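Looking After a Bare Wood Table

A plain wood table in a kitchen gets used for everything: chopping, homework, bills, hot pans, bread dough, paint. Most of the damage it picks up is small and can be put right with things you already have in the house. These tips are for solid wood with an oil or wax finish, or no finish left at all. If your table has a hard shiny coat on it, skip to the part near the end, because oil won't soak into that and you will only end up with a sticky top.

Find out what finish you have

Put a few drops of water on a spot near the edge and leave them for ten minutes. If the water beads up and sits there, the finish is sound. If the wood goes dark under the drops, it is drinking the water and needs oil. Do this in two or three places. The spot where people sit is often dry while the middle of the table is fine.

To tell varnish from oil, scrape gently with a fingernail on the underside of the edge. Old varnish comes away in tiny clear flakes. Oil doesn't flake. Wax leaves a soft gray smear under the nail.

Everyday cleaning

Wipe with a cloth wrung out in warm water and a little dish soap. Wipe again with a clean damp cloth and dry it right away with a towel. Go with the grain. Wiping across it pushes crumbs and grit into the open pores, and on a pale wood you will start to see dark specks after a few months.

Don't use spray cleaners with bleach or ammonia. Don't use vinegar every day either. It is fine now and then on a smell, at one spoon to a cup of water, but it dulls an oil finish if you keep at it.

Sticky patches from jam or syrup should be softened first. Lay a warm damp cloth over the patch for two minutes, then wipe. An old plastic card will lift what is left. A knife will lift the wood with it.

Seams between the boards

Table tops are made of boards glued edge to edge, and the line between them is the first place to show trouble. Run a finger over it in winter and again in June. In dry heated air the boards shrink a little and you may feel a step. In damp weather it closes up again. A step you can feel but can't catch a fingernail on is normal and wants nothing done to it.

If flour or crumbs collect in the line, clean it with a dry toothbrush. A wooden toothpick works on the stubborn bits. Don't flood it with water, and don't fill it with wood filler. The filler gets squeezed when the boards swell and then pops out in chips. A gap wide enough to take a playing card should be reglued and clamped, and that is a job for a warm dry day with the top off its legs.

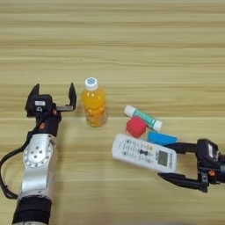 Gedon wrote in to say the seam on their table opened every winter until they moved it away from the radiator, and that a pan of water on the radiator made no difference at all. Moving the table three feet did it.

We would agree with that. Distance from the heat matters more than anything you put on the wood. The same goes for a sunny window. If the table has to stand in the sun, turn it end for end twice a year so it fades evenly, and don't leave a runner or a mat in the same place all summer.

White rings and cloudy marks

A white ring comes from moisture caught in the finish. The wood underneath is usually all right. Try these in order and stop when one works.

Start by leaving it alone overnight. A fresh ring may dry out without help.

Next, put a dry cotton dish towel over it and run a warm iron, no steam, over the towel for five seconds at a time. Lift and look each time. Keep the iron moving.

If there is still a mark, rub in a little plain mayonnaise or petroleum jelly, leave it a few hours, and wipe it off. It sounds like an old wives' tale, but the oil does go in and push out the cloudiness on most waxed tops.

Last, use the finest grade of steel wool with a dab of paste wax, very lightly, with the grain. Buff with a soft cloth.

Black marks and dark rings

Black is harder. It means water has got through to the wood, often with some iron from a can or a pan bottom. Lemon juice and salt will lighten a small one. Rub it on with a cut lemon, leave it five minutes, rinse, and dry. Repeat the next day if it is moving.

For a bad one you need oxalic acid, sold as wood bleach. Follow the packet, wear gloves, open a window, and do the whole board from seam to seam. If you treat only the spot, you will swap a black ring for a pale one.

Keep baking soda away from oak. It turns the wood brown.

Dents and scratches

A dent is crushed wood, and crushed wood will swell back if you wet it. Put a few drops of water in the dent and let it soak for a minute. Cover with a damp cloth and touch it with the tip of a hot iron until it steams. You may need to do this three or four times. Let the spot dry overnight before you sand it.

A scratch has lost wood, so steam does nothing for it. Shallow scratches disappear with a little oil. Rubbing a walnut half over them works on medium and dark woods but leaves a dirty-looking line on pale ones. For pale wood use plain oil or a light wax stick.

Deep knife cuts can be sanded out if you don't mind a shallow dip. Sand a wide area and feather it off toward the edges. We leave ours.

Grease, ink and crayon

For fresh grease, cover the spot with cornstarch, leave it an hour, and brush it off. Do it again if the starch has gone dark. Old grease needs heat as well. Lay brown paper over the spot and press with a warm iron, changing to a clean piece of paper as it picks up the fat.

Ballpoint comes off with rubbing alcohol on a cotton swab. Test underneath first. Alcohol dissolves shellac, so if the table is very old, leave the ink where it is.

Crayon scrapes off best when it is cold. Hold a bag of ice on it for a minute, then use the plastic card. Wipe what is left with a drop of oil.

Candle wax is done the same way.

Sanding

You don't need to sand the whole top every time. Once every few years is plenty. Start with 80 grit only if there are cuts or old finish to get through, then go to 120 and finish at 180. Going finer than that closes up the surface and the oil sits on top. Always sand with the grain and wrap the paper around a flat block. Fingers make grooves.

Vacuum between grits, and wipe with a barely damp cloth after the last one. The damp raises the fibers. When it is dry, go over it once more by hand with the 180, using no pressure.

Oiling

Food-grade mineral oil is cheap and never goes rancid, but it never dries either, so it has to be put on often. Tung oil and boiled linseed oil dry hard and last longer. Read the can for drying time and for whether it is meant for surfaces that touch food. Cooking oils are a poor choice. Olive oil and corn oil turn sour in the wood and get tacky.

Warm the oil by standing the can in a bowl of hot water. Pour a small pool in the middle and spread it with a lint-free rag. Wait twenty minutes, then wipe off everything that hasn't soaked in. Be fussy about this. Nearly every sticky table we have heard about was oiled and not wiped.

Let it dry a full day and do it again. A dry top will take three coats, sometimes 6. Do the underside too, at least once, so that both faces take up moisture at the same rate. A top oiled on one side only can cup.

Safety with rags: linseed and tung oil give off heat as they dry, and a balled-up rag can catch fire without a spark near it. Spread rags flat outdoors, one layer thick, until they are stiff, or put them in a metal can full of water with a lid on.

If your table is varnished

Clean it the same way, but don't oil it. White rings can be treated with the iron and the towel. Scratches can be hidden with a wax stick. If the coat is worn through in places, you can sand those places and brush on thin varnish, though the patch will show at an angle. The better fix is to strip the whole top and start over.

What to put between the table and the pan

Cork is good for heat but stains. Folded towels let heat through faster than you would think. A thick wooden trivet with feet is the best of the lot because air gets under it. Felt pads on the bottom of bowls and planters save a lot of scratches. Check them twice a year and peel them off when they get gritty, since a gritty pad is worse than none.

Don't leave a wet cutting board flat on the table overnight. Stand it on edge to dry.

Wobbly legs

Turn the table over on a blanket and tighten the bolts where the legs meet the frame. Do this in the dry season, when the joints are at their loosest. If a leg is short, cut a piece of felt or thin cork to fit under it. Don't saw the other three to match.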